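Apr 15, 2018

Up at six, no coffee, couldnt find my left shoe. Taxes are in. Finally. Owed 14 dollars, after all that moaning. Zuleica called while I was brushing my teeth to ask if I'd booked the hall for Mom's seventieth. I had not. Called at nine, they want 1000 for the evening, 2000 with food. No way. We'll do it at my place in May and people can sit on the stairs.

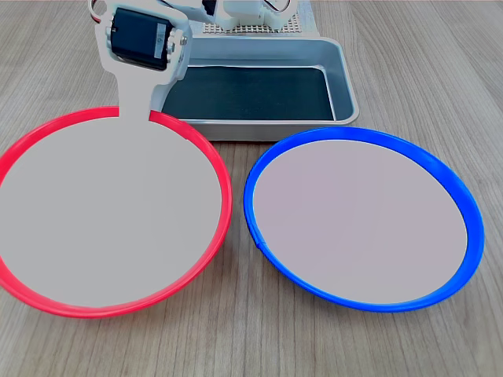 Neelam says she can do the rice if somebody else does the meat. Gilmar offered to grill, then remembered his grill is broken. Typical. Still need chairs. Still need a cake, Tímea knows a woman. Rained all afternoon, gutter dripping again over the back door, put a bucket under it and forgot the bucket.

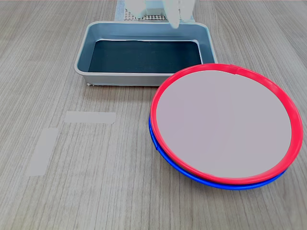

Long call with Zuleica after lunch. She wants speeches. I want no speeches. Mom will cry either way. We settled on one, short, and she's writing it, thank god.

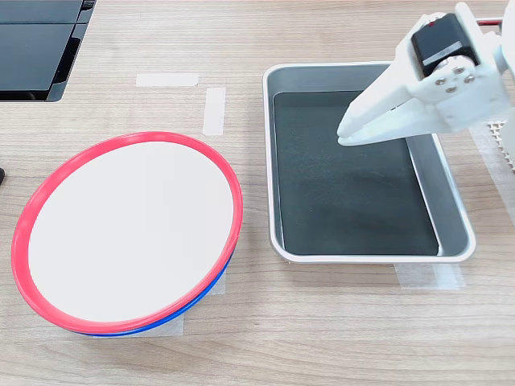

Guest list is at 12 households now and that's before the cousins. Zuleica wants everything to match, white tablecloth, white napkins, the lot. I'd go for color, plates with a red rim or a blue one, mix them up, stack them at the end of the table and let people help themselves. Will fight her on it tomorow. Feet hurt. Library book is overdue, must take it back. Bed.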